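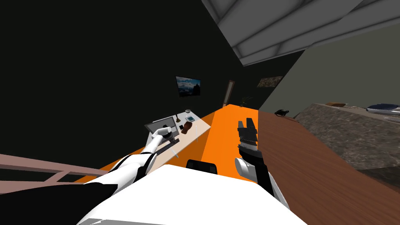 Notes from the rheology bench: the ketchup question

Every lab has a bottle of ketchup that belongs to whoever shouts loudest. Ours lives in the tea room at Sestmont and has been the subject of a running dispute between Orathai Yimyam, who thumps the base, and Chalerm Tanasarn, who shakes it with the lid on and considers thumping uncivilised. Last month I lost patience with both of them and put a spoonful in the rheometer.

Ketchup is a yield stress fluid, so below a certain push it sits there like a solid and above it, it flows. It also thins the faster you shear it, and it takes a while to pull itself together again afterwards. None of this is news to anyone who has worn it. What I wanted to know was how much good the shaking does, and how long you have before the benefit wears off.

We used a vaned rotor, as ketchup tends to slip on smooth plates and then you are measuring a thin film of vinegary water and feeling pleased with yourself. Each sample was left alone in the cup for 300 seconds first. Orathai pointed out that this is longer than anyone has ever left the bottle alone in that tea room.

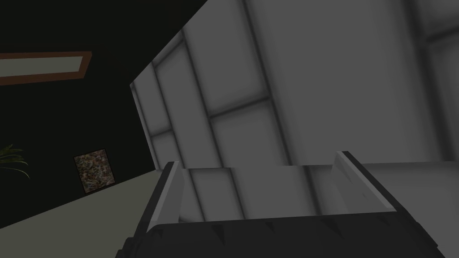 Page last updated: July

The fridge turned out to matter more than I had bargained for. Ketchup straight from 4 °C needed a firmer push to get going than the same stuff from the cupboard, and Chalerm, a cupboard man, has been unbearable ever since. Shaking did lower the viscosity at first, and the structure then crept back while we watched. If you shake, stop to look for a plate, and answer a question about holiday dates, you have thrown away a fair part of your effort.

Thumping is harder to defend on paper. A thump on the base of an upturned bottle does give you a short, sharp stress, and when that gets past the yield point things move all at once. Orathai calls this efficient. Her lab coat has a different view.
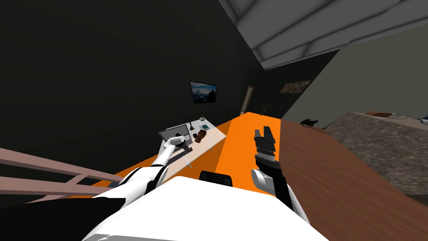

Round the office at Sestmont.

Panagiotis Kolev has asked for the raw curves and can have them, all 452 data points, provided he returns the spare rotor he has had in his drawer since the custard work. Yupin Sombatkul would like mayonnaise done next, and has offered 2 jars, one of them open. I have said yes to the other one.

Anyone with strong feelings about brown sauce should put them in writing and leave them by the kettle.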